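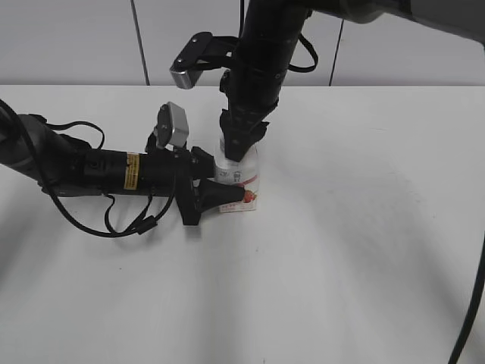 Preparing Bottles and Cartons for Curbside Collection

Issued by the Ombridge Office of Household Recycling
Revised October

This page explains how residents of Ombridge should prepare drink cartons and plastic bottles before placing them in the blue cart. It applies to the 3,631 households on the regular collection route. Residents of apartment buildings with shared containers should follow the notice posted in their building where it differs from the steps given here.

What you will need

A sink or basin
Used dishwater, if available
A drying rack or an old towel
Your blue cart, or a paper bag if the cart is full

Step 1. Empty the container

Pour any remaining drink down the drain. Thick products such as yogurt drinks, oat drinks and syrups should be loosened with a little water first. Cooking oil must never go down the drain. Pour it into a jar with a lid and bring it to the Zudari Street drop-off site.

Step 2. Remove the cap

Unscrew the cap and set it aside while you rinse. Caps that are attached to the neck by a strip of plastic may stay attached. Foil seals should be peeled off completely and placed in the trash, as they are too small for the sorting line to catch.
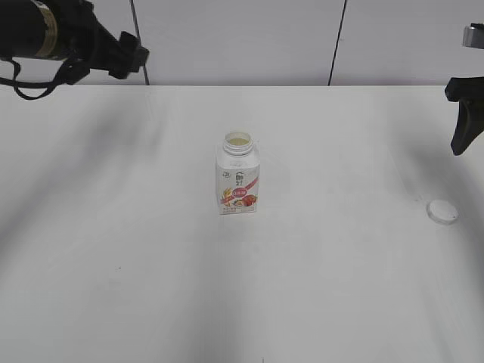
Paper and plastic labels do not need to be removed. The sorting plant handles them at a later stage, and soaking them off at home uses more water than it saves. Full shrink sleeves, which cover the whole bottle from neck to base, are the one exception. Cut these with scissors and put them in the trash.

Step 3. Rinse

Fill the container one quarter full, close it, shake it and pour the water out. One rinse is enough for juice, milk and water bottles. A second rinse may be needed for anything sticky. The container does not have to be spotless – it only has to be free of food and liquid.

Let it drain upside down for 40 minutes, or overnight if that is more convenient.

Step 4. Flatten or leave whole

Cartons: open the top and bottom flaps and press flat.
Large plastic bottles: press the air out by hand.
Small plastic bottles: leave whole. Flattened small bottles are easily mistaken for paper by the sorting equipment.

Step 5. Replace the cap

Screw the cap back on before the bottle goes into the cart. Loose caps fall through the screens and are lost. This is a change from the earlier guidance, which asked residents to discard them.

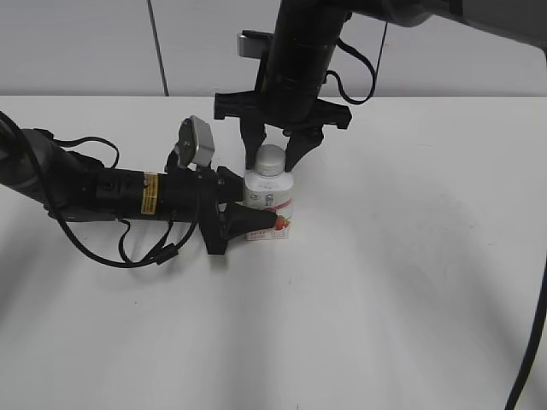 Small white bottle with a silver-gray cap.

Step 6. Place items in the cart

Put bottles and cartons in the cart loose. Do not tie them in plastic bags. Carts should be at the curb by 6:30 a.m. with the lid fully closed.

Items that are not accepted

Motor oil, pesticide and paint containers
Pump and trigger tops (remove these and place them in the trash)
Medicine bottles with contents remaining
Foam cups and trays

If your cart is not collected

A cart left with an orange tag contained one or more items from the list above. Remove the items and set the cart out again on the next collection date. After three tags, the office will send a letter and offer a home visit.

Questions about this page may be sent to Nélida Maldonado, Resident Services. Requests for a replacement cart are handled by Emiliano Daza at the Zudari Street counter, open until 4 p.m.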